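How to check a used car for hidden rust

Sellers love the words "solid underneath". I'd ignore them, and I'd ignore a fresh coat of underseal too — it hides more than it cures. Take a torch, a magnet and a pair of old gloves.

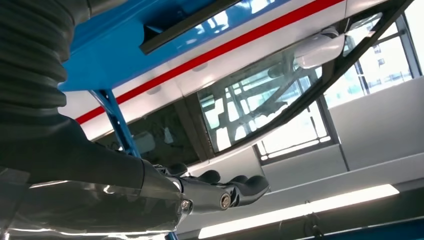
Keletti, November. Start with the sills. Press hard with your thumb along the bottom seam. Any crunch means trouble, whatever the seller says. Run the magnet over the arches; if it drops off, you've found filler.

Next, lift the boot carpet and feel round the spare wheel well. Mine had a neat patch there and a bill for 245 to put it right. The old test certificate said nothing.

Never crawl under a car held up by a jack alone. Pay a garage for 20 minutes on the lift and look for yourself.

Recent guides
Do fuel additives do anything?
Reading a service history
Cheap tyres: what you give up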